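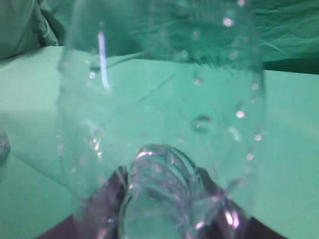 How to Read a Marching Band Score Sheet Without Fooling Yourself

Every fall, band parents and first-year students get handed a recap sheet after a contest and start drawing conclusions from it. Most of those conclusions are wrong. I judged small regional shows for a while and wrote drill for longer than that, and I don't trust a score until I've taken it apart. You shouldn't either. What follows is the routine I use. It takes one cup of coffee and a pencil.

The examples come from the Skovley Invitational and the Lenihan Field Show, which use similar sheets. Yours may be laid out differently, so read the headings before you read the numbers.

Step 1. Find out what was being judged

Don't start with the total. Look across the top of the recap and write down each caption: music performance, visual performance, general effect, percussion, guard and so on. Then check which of them count toward the final score. At Skovley, percussion and guard get their own trophies and add nothing to the band's total. I have heard people in the bleachers blame the drumline for a loss it had no part in.

If the sheet doesn't say, the contest packet will. Your director has the packet. Ask to see it, and be polite, because everybody asks right after a bad show.

Step 2. Work out the weights

A score out of 100 looks like a school grade, and it isn't one. Judges start low in September on purpose so there's room to climb. A 62 early in the season may be a perfectly healthy score.

Write the maximum points next to each caption. General effect is usually the fattest one. If your band gave up ground there, a cleaner trumpet feature isn't going to win it back, whatever the trumpets say.

Step 3. Compare only bands that faced the same judges

People skip this one all the time. They take a score from Lenihan, set it beside a score from Skovley the following week, and announce that the band has improved. Maybe it has. The judges were different, the stadium was different, and one panel may just be generous.

Look for a band that attended both shows and see how its score moved. If you went up and they went up by the same amount, you've learned something about the judges and very little about your band. One shared opponent is weak evidence. A few of them is better.

Step 4. Look at the spread inside each caption

Many shows put 2 judges on music, one on the field and one up in the box. Put their scores side by side. When they agree, believe them. When they're far apart, go to the recordings before you say anything out loud. The field judge may have spent a whole minute next to the one clarinet who was lost.

Circle any caption where your placement is very different from your overall finish. A band that came in fourth but placed ninth in visual performance has a clear job to do at Monday-style basics, meaning posture, step size and getting to the dot on time.

Step 5. Listen to the judges' commentary

The number is a summary. The commentary is the useful part, and hardly any students ever hear it. Play it through once without stopping. On the second pass, write down only the comments that name a place in the show. "Nice energy, band" is worth nothing. "Low brass is behind the pulse going into the closer" is worth a rehearsal.

Be suspicious of praise that could have been recorded before you took the field. Be just as suspicious of a complaint only one judge makes. If it shows up on 2 recordings, fix it.

Step 6. Ignore the penalty box, then go back to it

Timing penalties get subtracted at the bottom. Cross them out and add up the score as performed, so you know how the band played. Then put them back in and find out who was supposed to be watching the clock. Slow prop crews have cost more placements than cracked notes have, in my experience, and a prop crew can be drilled in an afternoon.

Step 7. Write down one thing

Pick the caption with the most points available and the most specific comments, and work on that until the next show. I've seen section leaders come back with a full page of goals, and by October the page is at the bottom of a locker.

A word on ranking apps and spreadsheets

Someone will show you a site that ranks every band in the state by season high. It mixes panels, weather and dates, and then sorts the whole pile to the second decimal. Enjoy it on the bus if you like. Don't plan a rehearsal from it, and don't let it near the freshmen before finals.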